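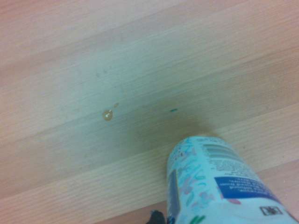

Permission to read a fantasy novel aloud at a library

Posted by Ismail Amrani

I coordinate a children's reading hour at the Grutham branch library. We wish to read "The Lamps of Hetetti," a middle-grade fantasy published by Cistora, over nine evenings during Ramadan. Is written permission required, and may we record the sessions for families who cannot attend?

Posted by Grutham Reader Services

Please treat the reading and the recording as separate requests. Send both to the publisher's permissions office, stating the chapters to be read, the dates, and the expected attendance. A recording placed online usually requires a license, even when access is free.
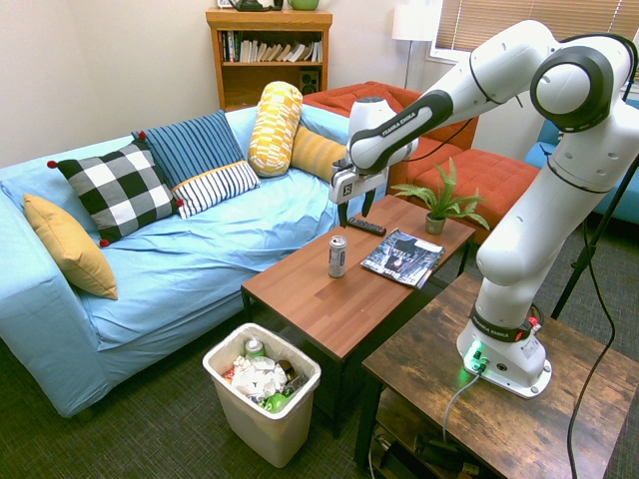 Requests should be submitted well before the first session. If the author is represented by an agent, the publisher will forward the letter.

Posted by hill_reader_166

Our branch asked in January and received approval for the live reading only. The book is long for that age group, so I would leave out the prologue.

Last updated: Friday, June 7, 2024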